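Home Projects Reports Partners Contact

Progress report to the Lacroix fund: Plavari kit review, second period

Work covered in this report ran to the end of October. The grant pays for a hands-on review of the Plavari gripper kit, sold by Sukeck, before Asico decides whether to offer it to its training centers. We have logged 358 trials so far, on two kinds of task.

1. Cable handling

The arm works over a white tabletop with a cable and a metallic connector on it. The fingers close to a narrow gap at the tips, and we want to know how thin a cable they will hold without slipping. Glare is the main trouble. Ceiling lights reflect in the polished surface as bright white bars, and the kit's vision software sometimes takes the end of a bar for an object. Sukeck has sent a settings file that should help – we have not finished testing it.

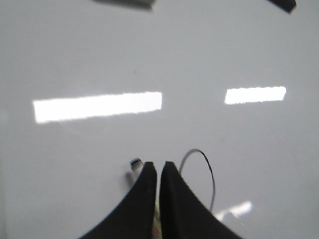
2. Writing on a whiteboard

For this task the gripper holds a marker upright, tip down, and draws simple closed shapes. The line is thin and fairly even. Closing the shape is harder: the stroke can cross itself near the start and leave a short tail.
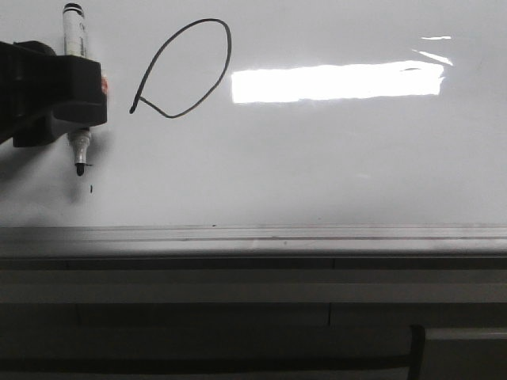

We have run 34 trials with the latest firmware and plan 50 more. Pressure is set by hand at the start of each run, and it takes some 2 minutes. The manual covers this in one paragraph, and we had to ask Sukeck for the missing values. They answered the same afternoon.

3. Spending and next steps

Spending is within the approved budget. One line has moved: money set aside for spare finger pads will go to a matte table cover, and the pads will be bought from the next installment. We ask Lacroix to confirm that this is acceptable.

The remaining cable trials come next – first with the new settings file, then with the cover on. A price comparison for Asico will go in the final report.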